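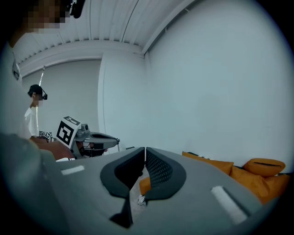 Canto junto à parede, chão cinza-claro, com as almofadas laranja ainda por recolher.

2023-12-03, sala Toft

Domingo de arrumação. O plano de novembro dava duas horas para esta sala; o plano de novembro era um otimista. Começámos pelo chão, que é onde as coisas vêm parar quando a prateleira Lullero enche - e a Lullero está cheia desde que a montámos.

Regra do dia: almofadas no baú, miudezas na caixa 12, dúvidas na caixa 51. A caixa 51 foi, como sempre, a mais concorrida. Leva até 192 peças pequenas segundo a etiqueta da Diteria, que pelos vistos nunca viu as nossas peças.

Rodapé: ver o que lá ficou encostado antes de passar a vassoura. Da última vez varremos um calço da porta e andámos uma semana a segurá-la com o catálogo da Pluddale (finalmente útil).

Falta: etiquetar o baú, comprar sacos, decidir se a caixa 51 se abre este ano. Voto contra.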